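Bronar open day, anyone else go?
Forum: Integration and Cell Design
Thread started by kestrel_io

kestrel_io
Went to the Bronar open day in March. Two-hour slot, mid afternoon, group of 10. Posting notes in case they help anyone weighing up the Varnell arms for light bench work.

The cell they ran for us is overhead mount, arms hung from a black extrusion frame with the table underneath. Task was bowl handling: pick, hand over, set down, nest. Fiona Kerr ran the demo and took questions while it was going. Control software was Bultosach, version not stated. I asked and was told it was an internal build.

Cycle time on the handover was 19 seconds by my watch. No tool changes. Same parallel fingers throughout.

dgp_motion
19 seconds for a bowl is slow. We do a comparable transfer with a single arm and a vacuum cup in well under half that.

kestrel_io
You do it with a known part in a known pose. They were moving the bowls by hand between runs and there was no fixture. I agree the number is poor if you read it as a production cycle. It was not presented as one.

dgp_motion
Then what was it presented as? If I send two people to an open day I want a rate and a failure count. Bronar did the same thing last year: nice cell, no numbers.

swansond
Davina Swanson here, I was in the later group. We did get a failure count. Fiona Kerr put up the log for the previous week: 1606 attempted grasps, sorted by outcome. Most of the misses were on the thin rims, where the fingers closed above the edge. She did not hide it. Ask for the log if you go, it was not part of the standard talk.

Wrist view from the cell, bowls on the table and one of the other arms across from it:
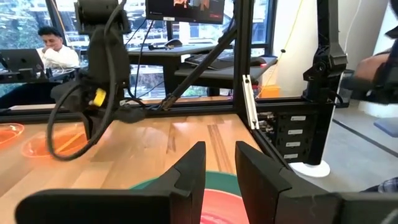

What finger opening do you need for rim grasps on bowls?
Take the rim thickness, add twice your lateral position error, and add a few millimeters for approach. Going much wider than that costs closing time and raises the chance of clipping whatever is next to the part.

That is out of the handout, and it matches what we see on our own line. The handout assumes the rim is level. Ours usually are not, so we add for tilt as well.

m_orrin
Cable routing is what I would look at. A loop hanging that low off the wrist will catch a part sooner or later. We had the same layout at Cairns and moved to a sleeve clipped along the forearm. You lose a little rotation on the last joint.

kestrel_io
How much rotation?

m_orrin
Enough that we had to re-teach two positions. I don't have the figure here. The arm was a different make, so it would not carry over anyway.

dgp_motion
Slack at the wrist is fine on a demo cell. You want to be able to pull the gripper off without undoing clips every time. I would not ship it that way.

m_orrin
Disagree. Demo cells get copied. A customer sees it, builds it, and then phones me.

swansond
Both of you have a point, but the service loop has to go somewhere on an overhead mount. Gravity pulls it toward the work. On a pedestal arm the same length of cable falls away from the table and you never think about it.

The bigger issue for me was glare. The table is light wood with overhead lighting on it, and the reflections show up in the wrist view. I asked whether they had tried a matte surface. Answer was that they want the vision to cope with ordinary tables. Reasonable for research, less so if you are quoting a cell with a fixed price.

tbarrow
Is the see-through plastic a problem for depth? We gave up on stereo for clear tubs.

swansond
They said depth drops out on parts of the orange bowls and they work from the color image for those. The solid ones are easier. I did not see separate miss rates by bowl type. It would be in the log.

dgp_motion
So 1606 grasps and no split by part. That is the number I would want before anything else.

swansond
The log has it. The slide did not. Different thing.

kestrel_io
I have written to Bronar for the split and for the finger drawings. Will post whatever comes back. Next session is supposed to be the same cell with a conveyor in place of the table.

tbarrow
Do you have to book through Varnell or direct?

kestrel_io
Direct. The Varnell page still lists the old date.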